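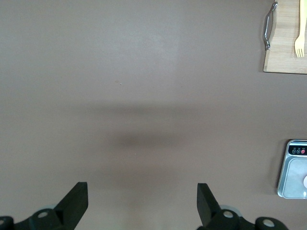 Two grippers, one wooden fork

Lukian Zhuravel keeps his kitchen things on the right-hand side of the table: a wooden board with a metal handle, a wooden fork on top of it, and a digital scale nearer the arm. For most of the spring they were the whole test set at Skirel, where he and Celeste Rocha have been comparing two grippers on the same arm.

The black one with the flat paddle fingers is the Dalari. It opens wide, and the wrist camera sees both fingertips and the table between them. The other, the Okoth, has narrower fingers and closes faster, but its housing hides part of the view.

The fork is the hard part. It is thin, it lies flat, and it is nearly the same colour as the board. Rocha ran 117 attempts with each gripper. The Okoth dropped the fork or missed it 22 times. The Dalari failed more often at first, until she slowed the last bit of the descent and had the fingers touch the board before closing. After that it was the steadier of the two.

"With the Dalari I can see what went wrong," she says. "With the Okoth I have to guess from the motor current."

Light matters more than either of them expected. The arm throws a soft shadow on the brown tabletop, and an early version of the controller kept treating it as an object. Zhuravel retrained it on 77 extra recordings made with the lamp in different places. It still hesitates now and then — usually late in the afternoon.

The metal handle on the board has been left for later. It is shiny, and the camera's brightness setting will need work first. Zhuravel has set aside two weeks in July for it, with the Dalari fitted.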